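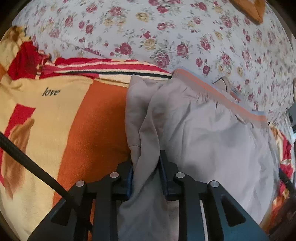

Folding on the Bed, and a Few Words for an Old Jacket

20 February 2022

I do my folding on the bed. I know there are people with proper laundry rooms and a nice long counter, and my friend Kenna Baxter is one of them (I have stood in that room and sighed), but I grew up folding on beds and I expect I'll go on doing it until my knees give out. The rose sheet goes on first, the one with the deep red and pink and yellow clusters, and then the blanket on top of that, the bright one with the big bands of yellow and orange and the little word "love" printed on it. I bought it on a rainy October afternoon and have never been sorry.

Towels and socks I can do half asleep. Jackets are another matter, and the light grey one is the worst of the lot. I love it dearly – all that orange stitching across the chest, and the stripes inside the collar – but it will not hold still. Bunch it up and drop it on the bed and it looks like a dishrag. You have to spread it out first, collar up at the top, and be patient with it.

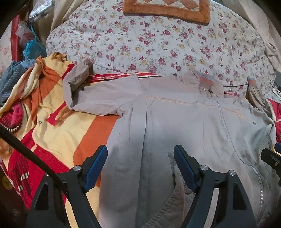 The sleeves are where I always lose my temper a little. One goes out nicely to the side and the other twists itself up at the cuff, and if you fold it in like that you get a lump right in the middle of your pile. So I take hold of each cuff and give it a gentle pull, smooth under the arm with the flat of my hand, and only then think about the zipper. I like to close a zipper before I fold. My aunt Ruth Wragg never did, and her jackets came out of the drawer looking like she'd slept in them, bless her.

Then it's sleeves across the back, one over the other, and the bottom hem up to the collar. The gathered edge at the bottom will try to spring open again, so I lay it face down and put something heavier on top. A pair of jeans works well.

I gave up on hangers for this one after 3 winters of finding it on the closet floor. It lives on the shelf now, second from the left, between the sweaters and the spare pillowcases, and it seems happy enough there. The blanket goes back to the foot of the bed when I'm done – unless the cat has gotten to it first, in which case the pillowcases wait until after supper.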